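Okay, notes for the Codlow talk. Slow down on the first page, I always rush it!

Hi everyone. I'm going to spend my 20 minutes on house rules for two-arm cells, the boring stuff we write on the wall and then argue over. (Pause for Mattes to groan.) If you came for grasp planning, Bok-nam Oh is on after me and she's much better at it than I am.

Start with the question I get most: why bother with written rules for a bench this small? My answer is that small arms make people relaxed. You'd never stick your hand into a big fenced cell to fish out a screw, but you'll do it on a bench without even putting your coffee down. I've done it. So rule one at Dita is stop both arms, say "stopped" out loud, then reach in. Both arms, even if you only care about one of them.

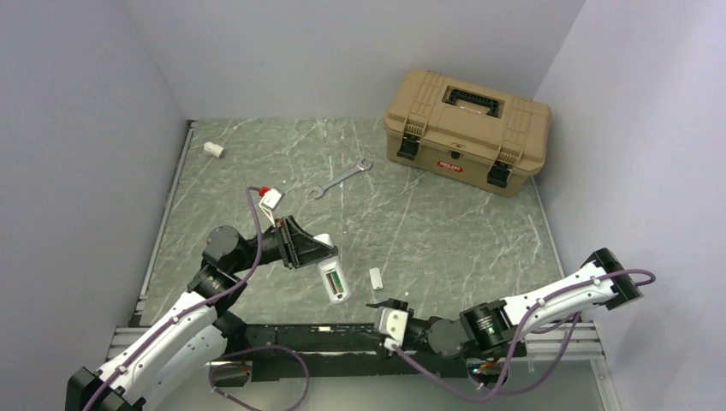 Rule two is the battery rule, and I fought for this one. Any task with batteries in it gets its own line on the run sheet: what device, cover on or off at the start, and who checks the cells afterward for dents. Grippers squeeze, and a dented cell goes in the bin outside, no debate. Musyoka wanted to limit it to lithium. We had a long email chain about that (nearly 60 messages, I'm sorry) and ended up with all batteries, any size.

Rule three, cables. Give every cable enough slack for the full reach of the arm, clip it along the links, and then drive the arm slowly to the ends of its travel while somebody watches the loops. Do it again after you move a single clip. Ask the room here who re-checks after moving a clip. Wait for the sheepish hands.

Then go to the shared space part.

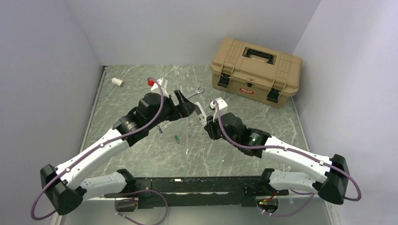 Talk and notes: Mareike Kettler, Dita
24 Mar 2019

Shared space is where I'd love your opinions. When two grippers work close together, we want one written minimum gap and one written speed for anything near it, and whoever changes either number signs for it. At Harms they let the planner decide. Bart Jacobs can defend that in the Q&A, he promised me he would!

Last one is loose parts. List what's meant to be on the surface before you start, tools and tiny bits included, and go through the list again when you finish. Our Zimitard log has 3,935 runs in it now and the ones I can't use are mostly missing that list.

If time is short skip the log story and go straight to the sign-off sheet. Spare copies are in my blue folder.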